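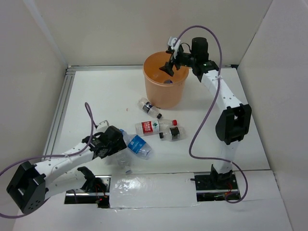
Drosidwood group, minutes, 23rd September

Okay, I'm typing again, so forgive the spelling! We started with the bottle sorting policy. Trained on 133 demos it got 80 of 90 bottles into the bin, which made us all pretty happy. Most of the misses were bottles lying close to an arm's own base - the Khattak planner handles those better, so we'll try mixing the two.

Long chat about whether 2000 more training steps would help. No agreement, so we run it both ways.

To do: rerun the July baseline, send logs to Ovelel.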